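Search this site Search Go

Gunside Residents' Association
Minutes of the meeting held on November 20, 2021

1. Minutes of the September meeting
Agreed, after the word "lively" was taken out of item 4.

2. Cabrera footbridge
The bridge remains shut. Beltus, the contractor, has written to say that the new deck is ready but the handrail is the wrong length. The meeting asked which way wrong. The letter did not say. Beltus is to be asked for a finishing date, and this time for the year as well.

3. Diversion
The signed diversion adds 2 miles to a walk that used to take in one bridge. Members reported that the sign at the chapel end points into the river. The council has been told and has thanked us for our interest.

4. Drainage on the lower road
Esent put in new drains over the summer at the low end, where the water used to collect. It now collects at the high end. Opinions were exchanged on how this was managed. Esent has offered a site visit on a dry day; the secretary is to ask for a wet one.

5. Money
The balance is 3,000 pounds, of which 400 is set aside for the bench. The bench itself is waiting on the bridge, as it is to stand on the far side of it.

6. Street lights
The lamp by the bus shelter is working again, though only by day. Carried over.

7. Any other business
A request for a pothole map was turned down on grounds of paper size. It was agreed to report the worst 10 instead, and the rest of the evening went on choosing them.

The next meeting will be in the school hall, by way of the diversion, so please set off early.
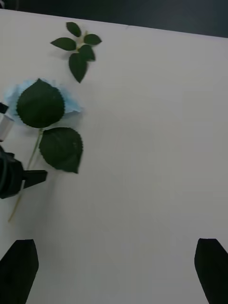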